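Laundry and Fabric Care > Towels

Cotton towels stiff and water-repellent after line drying

Asked by siu_basement in May
3 answers

We moved to Ider last fall and are on a private well. The test sheet from the previous owner lists hardness at 28 grains per gallon, with no softener installed. Our towels are 100% cotton terry, mostly Wirham, bought over several years. Since the move they dry hard enough to stand up on their own, and for the first few seconds water beads on them.

Current routine: Kima front loader, warm cycle, final spin at 1000 rpm, liquid detergent to the first line on the cap, fabric softener in the drawer. Dried on a line in the basement, no dryer. I have tried doubling the softener and it made the beading worse.

Is this mineral buildup, softener residue, or are the towels worn out? I would like to fix the existing ones before buying more.

Answer by Mārtiņš Rozīte (accepted)

You have two separate problems and they need separate fixes.

The beading is softener. Liquid softener leaves a fatty coating on the fiber that resists wetting, so more of it gives you more beading. Stop using it on towels entirely.

The stiffness is partly minerals and partly the drying method. At 28 grains, calcium and magnesium tie up much of the detergent before it reaches the soil, and what forms stays in the loops. First line on the cap is usually the dose for soft water and a small load. Check the label for a hard water dose.

To strip what is already there:

1. Wash the towels alone on the hottest cycle the care label allows, with a full hard water dose of powder detergent and a non-precipitating water conditioner. Powder generally handles hardness better than liquid. Half a drum of towels, no more.

2. Let them soak in that water for a few hours if your machine allows a pause. Gray or cloudy water at this stage is normal.

3. Run a second hot cycle with no detergent. If you still see suds through the door, run it again.

4. Spin at 1000 rpm as you do now. Higher speeds flatten the loops against the drum, and flattened loops dry flat.

5. Shake each towel hard before hanging, short end up, ten or so snaps. This lifts the pile while it is still wet. Shake again when dry.

Going forward, use the correct dose plus conditioner in every load. A whole-house softener is the permanent answer at that hardness – but that is a plumbing question and belongs in the other section.

Answer by pegboard43

vinegar. half a cup in the softener drawer every load, been doing it for years and mine are fine. city water though so ymmv. never bleach in the same load!!

Comment by Mārtiņš Rozīte: Vinegar will dissolve some scale, but regular use can be hard on rubber door seals. Check the washer manual first.

Answer by lintfilter

Agree with the accepted answer. Some points on drying, which it covers only briefly.

Still air is a large part of why basement-dried towels feel stiff. Outdoors, wind keeps the loops moving while the water leaves. In a basement they dry in whatever position they were in when you hung them. A box fan aimed along the line helps. If you ever get access to a dryer, ten minutes on low at the end does more than the fan.

Do not double towels over the line. The fold dries last and ends up as a hard ridge. Hang by the short edge and overlap the line only enough to hold the pin.

Look at the woven bands too. They have no loops, or shorter ones, and often shrink more than the terry next to them, so the towel pulls in at the band and ripples. Stretch the band sideways by hand while damp. It will not soften up like the pile does, so judge your results on the terry.
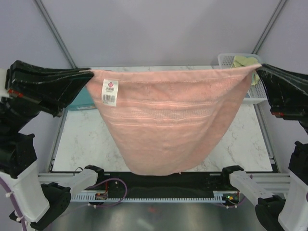 Related in Towels

Musty smell returns after one use
How much powder for a half load on well water?
Removing softener buildup from a front loader drawer
New towels shedding lint after 2 washes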